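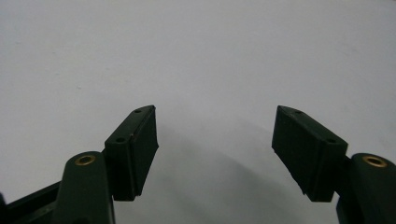
Moving the Pantry Swap to the Back Room

The pantry swap is changing rooms. From this month it will run in the back room at Drarholm instead of the front hall, on Thursday evening as before. Doors open at 6:30 and we close at 8. Use the side entrance by the bike racks, because the front door locks at 6 now.

The reason is mostly space. The front hall was fine when people brought a jar or two of beans each. Since winter we have had whole shelves' worth coming in, and bags ended up on the floor where people were walking. The back room has longer tables and a sink, and it is closer to the parking lot for anyone carrying flour.

A few people asked for the rules again, so they are printed in full.

What you can bring: dry goods, unopened cans and jars, whole spices, tea, coffee, sugar, salt, and baking supplies. Dry goods can be repacked, but they need a label with the name of the food and the month you bought it. "Rice" is not enough. Write "short grain rice, May" or whatever applies. If there are nuts, wheat, milk powder or sesame in it, that goes on the label too.

What you can't bring: anything opened and wet, anything homemade with meat or oil in it, and home-canned vegetables. We know some of you have been canning for decades. The answer is still no, and please don't ask the person at the door to make an exception. Jam is fine if the lid is sealed and the fruit is named.

How the trade works: one item in, one item out. Size doesn't matter much. If you bring a very large bag, split it at home before you come. We had a 20 pound sack of lentils in the spring and it took most of the evening to divide up with one scoop. Anything left at closing goes to the Gusto kitchen down the street, who cook a community lunch and can use nearly everything except the tea.
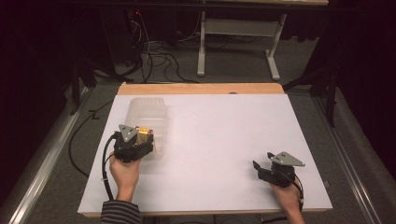

Containers have been the biggest problem all year, so this part is longer than I'd like. Please bring something you don't need back. We can't keep track of whose tub is whose, and last time there was an argument over a glass jar with a blue lid. If you want your container returned, pour the contents into a bag before you hand it over and take the container home that same night.

Wash and dry everything fully. A tub that looks dry can still hold water under the rim, and that is enough to ruin a batch of oats. Leave it upside down overnight with the lid off. Old ice cream tubs are all right for pasta and beans but they hold on to smells, so keep them away from tea and flour. Coffee cans are good for coffee.

Weevils came up at the last meeting. If you find them, throw out the bag and check everything that was stored next to it. Freezing flour for a few days before you bring it is a good habit, and several regulars already do it. Let it come back to room temperature before you open the bag, or the flour will pick up moisture and clump.

Tsutomu Chiba has agreed to run the spice table again. He asks that whole spices come in small amounts, a couple of spoonfuls per bag, and that ground spices be less than a year old. He will have spare paper envelopes, but not many, so bring your own if you can. He is also looking for dried kombu and would trade his chili flakes for it — ask him early, they go fast.

The Noguchi family is giving away canning jars they no longer use. These are separate from the swap and you don't need to bring anything for them. They are pint size, with no lids. Lids can be had at the hardware store on Skasance Road, usually near the paint.

We still need 2 people for setup. It means coming at 5:45, unfolding tables, and putting out the signs for each section. It is light work except for the tables. Someone is also needed to drive leftovers to Gusto after closing, and a small car is big enough. Write your name on the sheet by the sink or tell whoever is at the door.

If you are new, you don't have to sign up. Come with a few things you won't eat and a bag to carry other things home. Kids are welcome, though the room gets crowded near the start and is quieter after 7. Parking is free on the side street in the evening, but not in the spaces marked for the dentist.

Labels and two markers will be on the table by the door for anyone who forgot.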